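About Woletari

Woletari fits and repairs tires, and has done so long enough that our first compressor is now older than two of the people who use it. We work on cars, vans, small trailers and the occasional ride-on mower, provided somebody has hosed it down first.

The shop was started by Cillian Cronin, who had spent years fitting tires for other people and had opinions about how it was done. He still has them. Most have ended up as house rules. Wheel nuts get tightened by hand and finished with a torque wrench. A puncture that can be repaired safely gets repaired, even when there is a very nice new tire on the rack that would look good on your bill. If the damage is in the sidewall, we can't patch it, and asking twice won't change the rubber.

We keep 327 tires in stock, mostly the sizes people around here drive on. Anything unusual gets ordered in, and we'll call when it lands. Owners of imported vans should bring a book.

What we do

Tire fitting and balancing
Puncture repair
Wheel alignment
Seasonal changeover and storage
Tire pressure sensor replacement

Storage is the part that surprised us. We put up a few racks one November as a favor to regulars who were tired of climbing over snow tires to reach the washing machine. There is now room for 200 sets, each one labeled, and a waiting list every fall.

In our tenth year we took over the unit next door, formerly Pirnedance Mufflers, and with it came Tam, who ran their front counter and now runs ours. Tam knows your plate number, your tire size and whether you came back for that re-torque. You probably didn't. It takes ten minutes and there's no charge.

Bookings go through Lilto, the online calendar linked at the top of this page. You can also call, or simply turn up and take your chances with the coffee. Flats come first, so a booked job may slip a little when someone limps in on the rim.

Page updated January 24, 2023

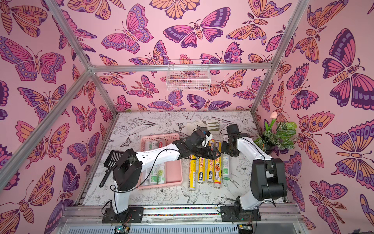 Butterfly wallpaper and a white wire basket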